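Grabner publishes code of practice for recording with hand-held grippers

Document covers consent, faces, room preparation and the rest times of operators; free of charge for any group

GRURKTHORPE, 2023-12-18 - Grabner, the Grurkthorpe office for testing and training in automation, has today published a code of practice for people who record manual work with hand-held grippers. The code has the title "Recording by Hand: Good Practice for Operators and Site Managers". It has 20 pages and 4 chapters, and it can be used by companies, schools and research groups without payment.

Rules for robots in factories have existed for a long time. They speak about fences, emergency stops, speed and force. But a growing part of the work in robotics is done before any robot moves. A person takes a gripper in the hand, does a task with it, and a camera on the gripper records what happens. The existing rules say very little about this person and about the room where the person works.

"We were asked the same questions again and again by our clients," said Hannelore Kaufmann, head of standards at Grabner. "Who must sign a consent form? May a recording show the face of a colleague? How long can somebody hold the tool before the wrist becomes tired? We gave answers by telephone for two years, and the answers were not always the same. This was not a good situation for an office which tests other people."

How the code was written

The work on the text started with a survey. Grabner sent a list of questions to operators in several countries and received 122 answers. After this, a working group of five people met every second week. The group was led by Ms. Kaufmann. The other members were Charoen Ratanaporn, Brigitta Plattner, Craig Ritchie and Ginevra Morelli.

A first draft was tried in October at the Codley training site, where operators made 600 recordings under the new rules. After the trial, the group took out two rules that nobody could follow in practice and wrote the section about breaks again from the beginning.

"In the draft we wanted a written form after every single recording," said Mr. Ritchie, who was responsible for the trial in Codley. "The operators told us on the first morning that this is impossible, and they were right. Now there is one form for each session, and the operator adds a remark only when something was different from the plan."

What the code asks for

The first chapter is about people. Every operator must receive an explanation of the recording in a language that he or she understands well, and must sign before the first session. A person who only passes through the room has the same right to be informed. Faces must be made unreadable before a recording leaves the site. This is valid also for the face of the operator, which comes into view more often than most teams expect - for example when the person bends over the tool.

The second chapter is about the room. Ordinary rooms are allowed, and the code does not ask for a special laboratory. However, the site manager has to walk through the room before the session and look for papers, screens and name badges that can be read. Cables on the floor have to be fixed or moved away. Electrical panels must stay accessible during the whole session. Marker boards should be placed so that they cannot fall on a person, and their position has to be written in the session form.

In the third chapter the reader finds the rules for the tool and for equipment worn on the body. Before each session the operator examines the inner surfaces of the gripper for damage, checks that all screws are tight, and opens and closes the tool several times with no object in it. Equipment on the head must sit firmly without pressure. Straps and lanyards should be short, or put under the clothing, when the task brings the hands close to the chest.
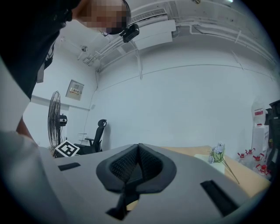
An operator leans over a hand-held gripper with a dark V-shaped notch. The face has been made unreadable.

The fourth chapter is about working time. It says that the operator decides when to take a break, and that no payment system may punish this decision. The group discussed a fixed limit in minutes for a long time. In the end it did not include one, as the weight of the tools and the kind of tasks are too different. Instead there is a short table that helps the site manager to plan light and heavy tasks in turns.

"I come from the side of occupational health, and I would have liked a number," said Ms. Plattner. "But a wrong number is also a risk, because people work until this number even if the hand hurts already. We will look at the question again for the second edition."

First users

Floltov, a supplier of training courses for warehouse staff, will use the code in all its recording sessions from the start of next year. The company has also translated the session form for its own operators and will give the translations to Grabner, so that other users can have them.

"For us the most useful part is the list for the room," said Ms. Morelli, who represents Floltov in the working group. "Our people are very good with the tool, but before the code everybody prepared the room in his own way. When we wanted to compare two sessions later, we often did not know what had been moved."

The code is voluntary. It does not replace national law on data protection or on safety at work, and a group which follows it does not receive a certificate. Grabner is thinking about a simple form of self-declaration but has not made a decision yet.

Comments and next steps

Users can send comments in English or German to the standards desk at Grabner. Comments from operators are especially welcome and may be sent without a name. Mr. Ratanaporn will collect them and prepare a public list with the answers of the working group.

The code, the session form and the table for planning breaks can be requested from the Grabner office in Grurkthorpe. Printed copies are available at the Codley training site.

About Grabner

Grabner tests automation equipment and trains the people who work with it. The office has its seat in Grurkthorpe and runs a training site in Codley.

Press contact: Hannelore Kaufmann, Standards, Grabner, Grurkthorpe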